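Search this site... Go

Findwood Workshop Notes
August, posted by the Findwood bench editor

How to divide a metal bin with a sheet panel and two spring clamps

Many people have one big metal bin in the workshop where everything goes in together. After one month you cannot find the short pieces, because they hide under the long ones. I want to explain a simple way to make two compartments in such a bin without drilling, welding or glue. If you change your mind, you take the panel out again.

What you need

One sheet-metal bin with walls that open outward to the top
One flat panel, metal or stiff plastic
2 spring clamps with soft tips
Tape measure, marker, file, work gloves

My own panel was 410 mm wide before I cut it. Yours will be different, so please measure first and buy after.

Step 1. Decide where the wall goes

Put the bin on a table at a good height. Mine is 72 cm and my back is happy with it. Do not divide in the exact middle. The long pieces need one large space, and the small space is for things which you don't want to mix, such as screws or end caps. I like the small compartment at the back.

Step 2. Measure the width two times

The walls are not straight up, so the bin is wider at the rim than at the floor. Measure at the rim and measure again at the floor, at the same place. Your panel must have this shape, wide on top and narrow on the bottom. When I made my first one I forgot this, and I cut a nice rectangle that went in only halfway.

Step 3. Cut and file

Cut a little outside of the line and file down to it. Wear the gloves. File the top edge very well, this is the edge that your hand will touch every day.

Step 4. Set the panel with a slope

A panel that stands fully vertical likes to fall over when a heavy bar hits it. Lean it a little, so that the large compartment has a sloping back. Small pieces then slide down to the floor and do not stay in the corner.

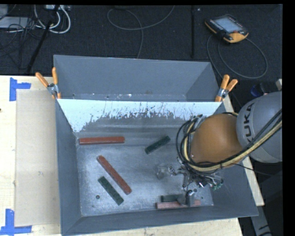
Step 5. Put on the clamps

Use one clamp on each side wall, near the end of the panel. Squeeze the handles, push the jaw over the rim and let it go slowly. The handles should point up and away from the large compartment as much as possible, otherwise you will catch your sleeve on them. Push on the panel with your hand. If it moves, take the clamp off and try closer to the corner.

Step 6. Fill it

Put the long bars first and the short ones after. Do not fill it to the rim. I stopped at 27 pieces in my bin and I can still see most of them. If you sort by color, mixed colors in one compartment are no problem as long as the layer stays thin.

Care

Paint on the panel will chip at the lower part, where the bars knock on it. You can paint again or leave it. Check the clamps once in a month and change them when the spring feels weak.

Contact Findwood | Copyright Findwood, all rights reserved | Back to top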